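Reference > Robotics > Planning and Budgeting > Consumable parts budget

Consumable parts budget

A consumable parts budget is the portion of a robot cell's yearly spending plan set aside for pieces that wear down or get used up in normal work. It covers gripper fingers, grip pads, cables, straps, screws and the objects the robot handles. It is kept apart from the capital budget, which pays for the arms, controllers, tables and computers, and from the service budget, which pays for repairs and outside labor.

The idea is an old one in factories, where cutting tools and filters have long had a line of their own. It has become a lively topic among small robot labs, where a two-arm bench can be set up in a weekend and then run for months. A well-kept consumables line is one of the most rewarding pages in the whole plan, and it is wonderfully easy to start: a spreadsheet and a drawer with labels will do.

What it includes

Practice varies, but most plans sort the parts by how they leave service. Contact parts, such as fingers and pads, touch the work and lose their surface. Flexing parts, chiefly cables, bend with every motion. Work objects get scuffed, dropped, rolled under cabinets and sometimes carried off in a pocket. Labs that handle soft or thin goods often add a fourth group for the goods themselves, as a cord or a cloth can age faster than the machine holding it.

Bead threading is a popular task for bimanual benches, and a good one for learning to budget, as it draws on every group at once.
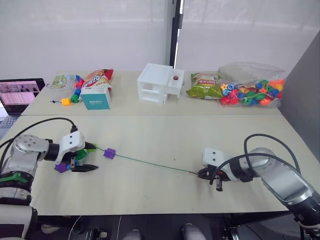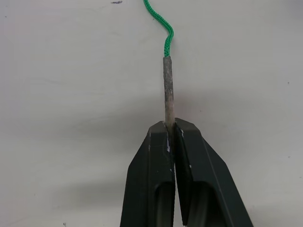
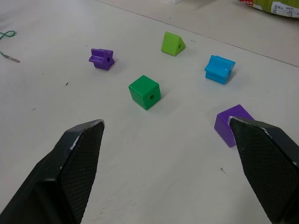
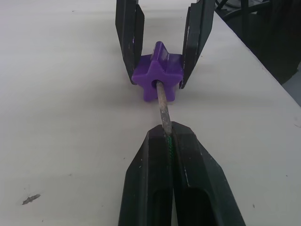
Replacement planning usually begins with the fingers. They are the cheapest structural part of a gripper and the part most exposed to the work, so their replacement interval sets the rhythm for everything else in the drawer. Wear shows first along edges and corners, as in the pale scuffs on the black fingers in the close views, and a planner's main job is to decide how much of it to accept. Scratches on an outer face are commonly ignored. Damage on the gripping side gets more attention, especially in a task where the fingers must hold something as slim as the stiff tip of a green cord.

Two ways of setting the line are in common use. The percentage method takes a fixed share of the purchase price of the cell. It is quick and suits a first year, when there are no records to lean on. The count method starts from a log of parts used and multiplies by planned running hours. It takes more effort, but the numbers get better every season, and many lab managers come to love it!

Worked case

The Drusham teaching lab moved from the first method to the second after its opening year. Mwanaisha Urio, who drew up the plan, set the consumables line at $3,175 for a bench with 2 arms. Her log called for 11 finger pairs over the year, with 6 held on the shelf at all times and reordered in a single batch each March. Beads and laces were bought as complete sets, a choice she defended on the grounds that a set with one missing shape is still useful for practice runs.

Tavion Whitlock, who ran the bench, argued for moving cables from the service budget into the same line, and the change was made at the midyear review. The lab's spreadsheet, known as the Rarkska sheet after the shelf where the spares were kept, was later borrowed by two other teaching groups.

Buying in batches

Printed or molded fingers are normally cheaper by the batch, but a large batch ties the lab to one design. Labs that expect to change tasks often buy small at first and go bigger once the shape has settled. Pads may be ordered separately if the finger allows it. Laces and cords deserve a generous allowance, with each type bought from one supplier where possible, so that a new lace has the same stiffness and tip length as the old.

See also: Capital budget (robotics); Spare parts inventory; Gripper finger design; Service contract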